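Putura, upstairs. 2026-02-27, late.

Third bag of the shift. Gudrun Sperling had the grippers out over the table and was talking to them, which she only did when the numbers were bad.

"Close. Close. Good girl."

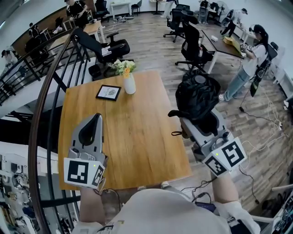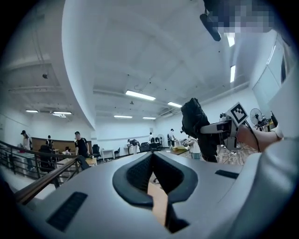 The right one did not open.

She let off the trigger. Nothing. Let off again, harder, as if that was a thing. The log on the screen said OPEN. Width 800, it said, all the way out, green light, happy as anything. And the fingers shut.

"Stop stop stop," somebody yelled from the desks. Tse probably. It was always Tse.

"I've stopped! It hasn't!"

Motor whining now. Thin, like a kettle two rooms off. She could smell it too, warm plastic, or she thought she could. Left hand went for the cable and then she remembered the left hand was a gripper. Stupid. Set it down. Set it DOWN Gudrun.

3,475 runs on the Ollska firmware and not one fault. She had signed the sheet herself, back in May. No physical cutoff needed, software stop is sufficent. Her own name under it, nice and round.

Pulled the plug with her foot in the end. Toe hooked in the cable, yank.

Quiet. Then the fans, then everybody at once.

Tse came up the stairs fast. "Hand?"

"Fine. Hand's fine." It was. She looked twice.

"How long did it hold?"

"12 seconds. I dont know. Felt like a week."

He bent over the log. OPEN, OPEN, OPEN, all the way down.

"It thought it let go," he said.

"Same firmware's on the arms at Jerkside," she said.

The ones with the real motors. Night crew on already.

Tse had the phone out before she finished. It rang. It rang and rang, and then the machine picked up.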